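Clarnmont Extension Program
Reading Survey Claims: Handout for Week 9

Most of what we covered in the first half of the course took the sample as given. Somebody handed us a table and we asked what the average was and how much it wobbled. This week we go back a step and ask who got into the table in the first place. My own view, which you are free to argue with, is that more published numbers go bad at this stage than at any later one, and that no formula repairs them.
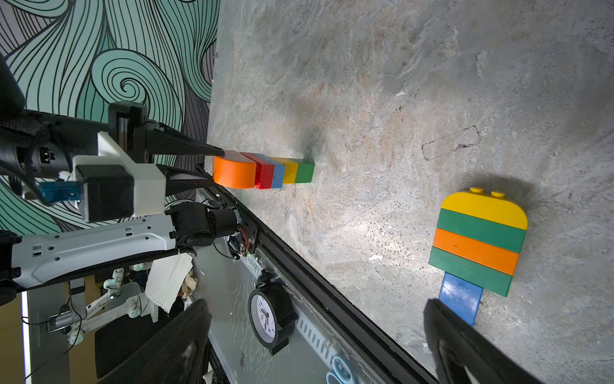 Reading time: 11 minutes

Start with the Ekier commuter survey, which you should have read by now. The headline said that most residents of Ekier were satisfied with the bus service. The sample size was 1,561, printed in bold on the first page. Students tend to be impressed by that figure. I would ask you to hold off.

The forms were given out on buses. People who had given up on the bus and bought a car did not get one. Neither did people who work nights, when the buses don't run. A larger sample collected the same way would have had the same hole in it, and the margin of error in the footnote says nothing about the hole. A margin of error covers the luck of the draw. It assumes there was a draw.

Terms you need:

Target population – everyone the claim is about.
Frame – the list or method that people are picked from.
Coverage error – the gap between those two.
Nonresponse – people who were picked and didn't answer.

Coverage error and nonresponse get mixed up on the exam every year. If a person could never have been asked, it's coverage. If the form went in the trash, it's nonresponse.

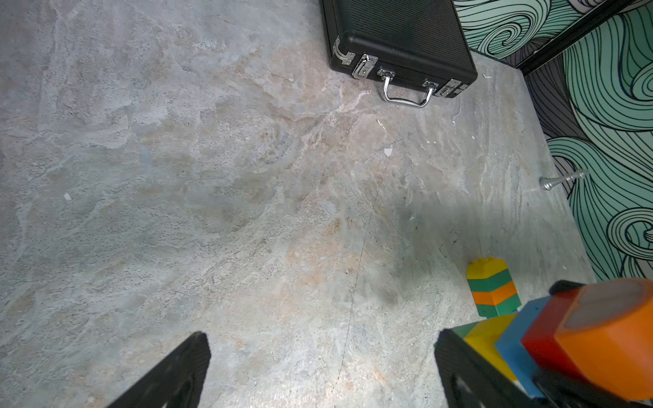

Nonresponse is harder to argue about than coverage, and survey firms know it. A low response rate does not prove the results are wrong. A high one doesn't prove they are right, either, though it gives you less to worry about. What matters is whether the people who kept quiet differ from the people who answered on the thing being measured. Suppose you want the share of beige in a marbled floor like this one, gray for the most part with beige and peach running through it in streaks, and you can only check a few small patches. If you lose some patches at random, your estimate gets shakier but stays honest. If the patches you lose all lie along the beige band, you'll report a grayer floor than the one you have, and your arithmetic will be perfect.

The usual fix is weighting. If young adults are under-represented, each one who answered counts for more. Fine, as far as it goes. Weighting assumes that the young adults who answered resemble the ones who didn't, and that is exactly the point in doubt. The Driltik report weights on age, sex and district, then describes its results as "representative." Representative on age, sex and district, yes. Driltik was asking about trust in strangers, and I'd guess that people who distrust strangers hang up on them.
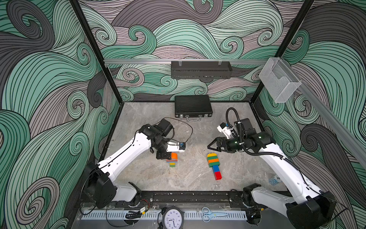 Weighting also has a cost that the report leaves out. When a few respondents carry heavy weights, the effective sample is smaller than the printed one. In the Lương household study, the youngest group had only 19 respondents, and after weighting they pulled the overall figure up noticeably between the May draft and the final version. Look at both tables before class and decide which you believe. I am not sure I believe either.

Questions to bring to any survey:

Who could not have been picked?
How many were picked, and how many answered? If only the second number is given, why?
What was the exact wording?
Who paid?

On the last one, go easy. A paid survey can be sound and an unpaid one can be junk. I ask it after the others.

For next time: rewrite the Ekier headline so that it claims only what the data support. One sentence. Last year's best attempts were duller than the original and a good deal longer. Turn in by Sat 7 August, on paper or through the course page.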